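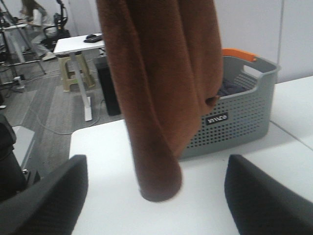
Brown towel hanging beside perforated gray storage basket with orange handle, on a white work table.

Hillska Issues Folding Standard for Household Towels and Basket Storage

LODA, 8th May – Hillska, the household textile care organization, today released its written standard for folding and storing household towels. The document, titled Alten Folding Standard, covers bath, hand and utility towels that are kept in open baskets instead of on shelves. It replaces the shelf-folding sheet previously supplied to Hillska's laundry partners and applies to all new service contracts from September.

The standard defines the work surface, the starting position of the towel, the order of folds and the placement of the finished item. Tables are to be light in color and matte, so that lint and edge misalignment can be seen by the person folding. Panel seams in the tabletop are permitted provided the panels are level with each other. Vinyl covers and padded ironing surfaces are excluded, as both allow the cloth to creep during the second fold.

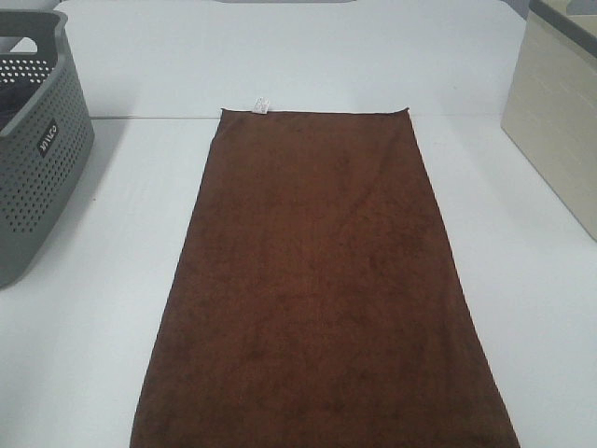 Under section 3, the towel is spread flat in a single layer before any fold is made. Corners are pressed down by hand and the pile is smoothed in one direction, starting at the end with the care label. The label end is kept at the far side of the table until the last fold, which places the label inside the finished bundle. Towels without a label are folded from either end.

The first fold is made lengthwise, edge to edge, with a permitted offset of 8 millimeters. The second fold brings the short ends together. A third fold is added for bath towels only. Items outside the permitted offset are opened fully and started again; partial correction by pulling at one corner is not accepted, as it tends to stretch the hem.

"The older sheet assumed a shelf with a straight front edge, and most of the households we serve store towels in baskets," said Yufang Deng, technical lead for textile handling at Hillska. "A bundle that sits well on a shelf will often open up in a basket. The fold order had to change, and the height of the finished bundle had to come down."
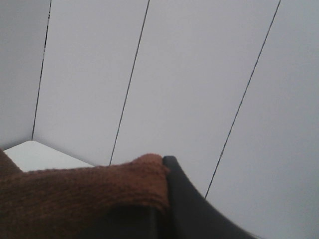 Requirements for the room are limited. Walls next to the folding table should be smooth and wipeable, and paneled walls are acceptable where the joints are closed. The table may be placed directly against a wall or in a corner. Where it is, one long side must remain open for the person folding. Lighting is to be even across the surface, without a direct lamp at the far end.

Baskets are covered in section 5. Rigid plastic baskets with perforated walls are preferred for towels in regular use. Baskets are loaded to no more than three-quarters of their depth. Towels and clothing may share a basket if clothing is placed first and laid flat, with the towel bundles on top – mixed layers are not permitted. The folded edge of each bundle faces the handle.

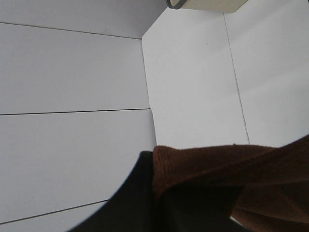
Knitted and high-pile fabrics are handled under a separate clause. These materials bunch when lifted from the middle and should be picked up by two adjacent corners, then lowered onto the table starting with the free end. A pause of 6 seconds is specified before the first fold to let the pile settle.

The standard was reviewed by Restrepo, Hillska's training partner in Loda, which will deliver the accompanying course for laundry staff. The course consists of a written section and a bench session at the folding table. Staff already certified under the shelf-folding sheet complete the bench session only.

Printed copies of the Alten Folding Standard are available on request from the Hillska office in Loda. Existing contracts continue under the previous sheet until renewal.

Media contact: Yufang Deng, Textile Handling, Hillska, Loda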